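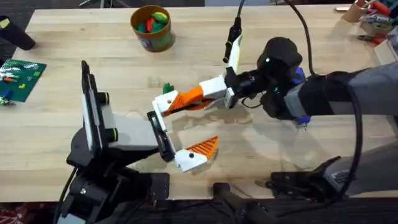
Lambros Stefanou asked whether a pale wooden tabletop can be washed with soap at all, having been told that water always raises the grain. It can, provided the cloth is wrung out hard and the surface is dried straight afterward.

Search Wastora Enter keyword Go

How to Clean Smudges from a Light Wood Work Table

By Glykeria Christodoulou
May 27, 2026

This site uses cookies to remember your settings. Accept Manage

The method applies to tops with an oil or soap finish. For varnish, use the damp cloth only and skip the oil. If the finish is unknown, put one drop of water on the underside and one on the top. A drop that beads indicates a sealed surface; a drop that darkens the wood indicates an open one.

Materials

Clistine soap flakes, 7 g
Warm water, 1000 ml
Two lint-free cotton cloths
Clear hardwax oil (I use Lazaridis matte)
White non-abrasive pad

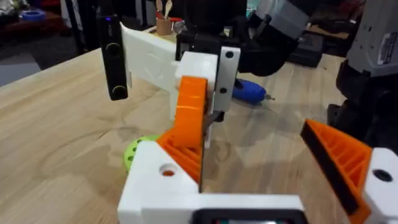
Photo: G. Christodoulou/Wastora

Light wood shows finger grease and rubber marks sooner than dark wood, and mostly in the middle of the table where work is done. Knots and swirls in the grain are easily mistaken for stains. Look across the surface at a low angle: residue changes the sheen, figure in the wood does not.

Procedure

1. Move loose items off the top and vacuum with a soft brush.

2. Dissolve the flakes in the water. Wring the cloth until it no longer drips and wipe in the direction of the grain, one full length at a time. 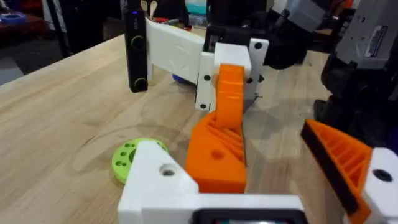 3. Treat remaining smudges with the white pad and a little of the solution. Use light pressure and extend each stroke past the mark so that no dull patch is left.

4. Dry with the second cloth. Leave the top bare for 11 hours before oiling.

5. Apply a thin coat of oil to worn areas only, then buff off the excess.
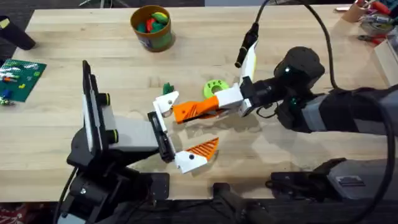 Buffing should continue until the cloth slides without dragging. Lay used cloths out flat outdoors to dry; oily cloths left in a heap can ignite. Keep cups and tins off the new coat until it has cured for the period given on the can. Felt dots from Arko will do under anything heavy that stays in one place. The next full wash on my own bench is due in June.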